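Float Pool Nursing

Float pool nursing is the practice of keeping a group of nurses who belong to no single ward and who get sent wherever a hospital is short that shift. You'll also hear it called the resource team, the flex team or (in the older hospitals I worked in) just "the pool." I floated for most of my career before I started writing entries for this site, so I've got opinions, and I'll try to flag them when they sneak in.

How it works

A float nurse is a regular employee of the hospital. That's the big difference from an agency nurse, who is paid by an outside company, and from a travel nurse, who signs on for a set number of weeks and then moves along. Floaters have a badge, a locker and a login like everybody else. What they don't have is a home unit. They call the staffing office before the shift, or check a board or an app, and find out if they're headed to orthopedics or maternity or the overflow beds behind the emergency room.

Most pools are split into clusters. A nurse might be cleared for the medical and surgical floors but stay out of intensive care and pediatrics, where the drugs, the equipment and the patients themselves are a different story. I was cleared for adult floors only, and I was very happy to keep it that way!

There's a second kind of floating that gets mixed up with this one all the time. When a ward has too many nurses for its patients, one of them may be "pulled" to another ward for the day. Pulled nurses didn't sign up for it, and they tend to be a lot grumpier than pool nurses, for reasons I completely understand.

Background

Hospitals have always shuffled people around when someone called in sick, but a pool with its own manager and its own budget line came later, once wards got more specialized and you couldn't drop just anyone anywhere. Clifford Pelletier, who ran staffing at Harnthorpe when I was hired, used to keep the whole thing on index cards in a recipe box. Blue cards could do cardiac, white cards couldn't, and if your card had a paper clip on it you'd worked the last holiday and were off the hook for the next one. It was a good system. I still think it was fairer than some of the software that replaced it.

Harnthorpe's pool started with 10 nurses on days and 10 on nights, and for a long time that was plenty. Then the winter flu season got busy, two wards lost their senior people to a clinic across town, and by November we were all working extra.

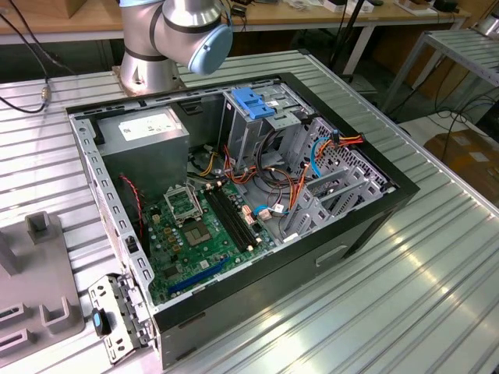 HARNTHORPE, 20/03/2024

The revised pool agreement took effect with this date at the top of it, and it's the version I'll describe from here on. Other hospitals will have their own rules, so please don't wave this page at your manager.

Pay and scheduling

Pool nurses usually earn a bit more per hour than ward nurses with the same experience. The extra is called a float differential. At Harnthorpe it was folded into a yearly payment of $4000 for full-time pool staff, with part-timers getting a share of that based on their hours. Zachary Melnyk, the union rep who worked on the agreement, wanted it paid hourly so people could see it on every check. I was on his side there, but the lump sum won out.

Scheduling is where it gets interesting. Some pools let you pick your own shifts and only the location is a surprise. Others assign both. The Harnthorpe pool covered 3408 shifts in its last full year under the old rules, and the wards that asked for us most weren't always the ones with the sickest patients. Often it was the ones where people kept quitting.

Training

A new floater normally spends a few shifts shadowing on each unit in the cluster. You're learning where they keep things as much as anything clinical: which closet has the IV pumps, which door code changed, who to call when the pharmacy tube jams. Brittany McIntyre, who trained me, carried a little spiral notebook with a page for every ward, and I copied the idea and filled four of them.

Hòa Cù, who took over as pool educator later on, added a yearly refresher on the less common equipment. Before that you could go ages without touching a chest drain and then get two in one afternoon.

Arguments for and against

People who like pools say they cut down on overtime and on expensive agency contracts, and that a nurse who already knows the charting system is safer than a stranger who's there for one night. I'd agree with both. Critics say a pool can hide a bigger problem, letting a hospital leave ward jobs open for months and plug the holes shift by shift. I'd agree with that too, sorry!

There's also the question of who gets which patients. Floaters will tell you they get the heaviest assignment on the floor, and charge nurses will tell you that isn't so. Jaxon Charbonneau, a charge nurse on our surgical floor, started writing assignments before he knew who was floating in, and the complaints on his unit dropped off pretty quickly.

See also

Agency nursing
Charge nurse
Nurse-to-patient ratios
Self-scheduling
Travel nursing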